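COMMUNIQUÉ DE PRESSE
Diffusion immédiate

Tollum lance « Posé là », une collection de petites tables pour tout ce qui n'a pas de place

Clés, courrier, lunettes, chargeurs. La maison Tollum, spécialiste du petit mobilier et du rangement d'appoint, présente en septembre sa nouvelle collection. 16 références, toutes pensées pour l'entrée et le salon. Disponible en boutique et en ligne dès la rentrée.

Le point de départ est simple : on rentre, on a les mains pleines, on pose. N'importe où. Et le lendemain matin on cherche. Tollum a interrogé cet hiver environ 3000 clients de ses magasins sur leurs habitudes, et les clés arrivent en tête des objets égarés à la maison, loin devant les lunettes et la télécommande. Viennent ensuite les tickets de caisse, les piles et, plus étonnant, les lacets.

Le sondage a aussi montré autre chose. La plupart des gens ne veulent pas d'un meuble de plus. Ils veulent que celui qu'ils ont déjà serve mieux. Une table de jardin rentrée pour l'hiver et jamais ressortie, un guéridon hérité, un tabouret qui fait office de chevet. L'équipe produit est partie de là — de ce qui traîne déjà dans les salons.

D'où deux familles dans la collection. La première, Civar, rassemble les tables et guéridons : plateau carré ou rond, hauteur basse pour se glisser près d'un canapé, piètement démontable sans outil. Trois coloris, blanc, sable et gris clair. La seconde, Sotstead, regroupe les accessoires à poser : vide-poches, coupelles, plateaux à rebord, pinces à courrier, et un passe-câble lesté pour les rallonges qui courent entre le canapé et la table.

Le passe-câble a été demandé par beaucoup de clients. Le salon est devenu la pièce où tout se recharge, et la multiprise finit sur l'assise ou sous un coussin. Le modèle proposé se fixe au pied du meuble et accepte les câbles plats comme les ronds. Il sera vendu seul ou par lot de trois. 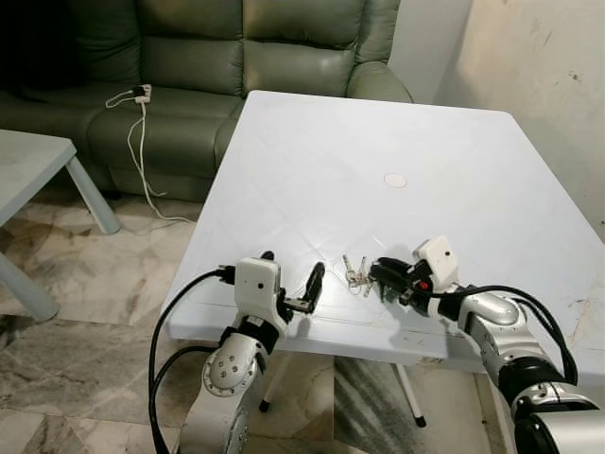 Dossier de presse Tollum — n° 8 — page 3

Côté matières, du plastique pour les plateaux blancs, qui passe dehors comme dedans et se nettoie à l'éponge. Un choix assumé. Sur une table de ce type, les traces et petites rayures finissent toujours par se voir près du bord, là où on lâche ses affaires, clés en premier. Tollum proposera donc un set de table fin en feutre, découpé au format du plateau, à changer quand on veut. Pas obligatoire, la table vit très bien sans.

Les accessoires Sotstead sont en céramique émaillée ou en feutre, selon les modèles. Le vide-poches rond existe en deux tailles, la petite pour un trousseau, la grande pour le trousseau, le portefeuille et le reste. Fond antidérapant sur toutes les pièces. Les couleurs reprennent celles des tables, plus un vert-gris qui va avec les canapés en cuir, très demandé en magasin l'an passé.

La collection est fabriquée dans l'atelier de Paredes, qui produit déjà les étagères murales de la marque. Emballage carton sans calage plastique, notice réduite à une seule page. Les pieds et patins seront vendus à l'unité en pièces détachées, c'était une demande ancienne du service clients : un patin perdu, une table qui boite, et le meuble part à la cave alors qu'il ne manquait presque rien.

En magasin, un espace « Posé là » sera installé à l'entrée pendant tout le mois de lancement. Les visiteurs sont invités à y vider leurs poches — pour de vrai — et à essayer les différents plateaux et coupelles. Des conseils de rangement seront distribués sous forme de fiche : garder un seul endroit pour les clés, le choisir sur le trajet entre la porte et le canapé, vider la coupelle une fois par semaine, ne jamais y mettre de papiers. Les fiches seront egalement à télécharger sur le site.

Les visuels en haute définition, fiches produits et échantillons de coloris sont disponibles sur simple demande auprès du service presse. Prêts de pièces possibles pour les shootings et sélections de rentrée, sous réserve de stock. Merci de préciser la date de parution et les références souhaitée.

À propos de Tollum
Petit mobilier, rangement, accessoires pour la maison. Huit magasins et une boutique en ligne. Atelier à Paredes.

Contact presse : service presse Tollum, tous les matins dès 9 heures. Réponse dans la journée.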